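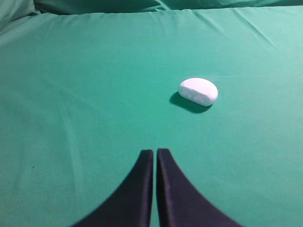
Fig. 4: Green cloth with soft folds.

Section 4. Following a bill in Cadix

Now the good bit! Once your account is set up, Cadix can follow any bill through the Avcombe Assembly, from first reading to final signature.

1. Open the Bills tab and type the bill number or a word from its title.
2. Choose the bill and press Follow. A blue flag appears next to it.
3. Under Alerts, tick the stages you want to hear about (committee, amendments, votes, signing).
4. Set how long alerts stay in your inbox. The usual setting is 14 days.
5. Press Save.

Note: You can follow up to 20 bills at once, and amendments tabled together arrive as one alert, so a busy afternoon won't swamp you.

Note: Bills from before July are in the Archive tab. They can be read and searched but not followed.

Caution: Unfollowing a bill deletes your notes on it. Export them first (Notes > Export).

To add a comment for your group, open the bill and press Discuss. Comments can be up to 2000 characters long, plenty for a proper argument about clause 2!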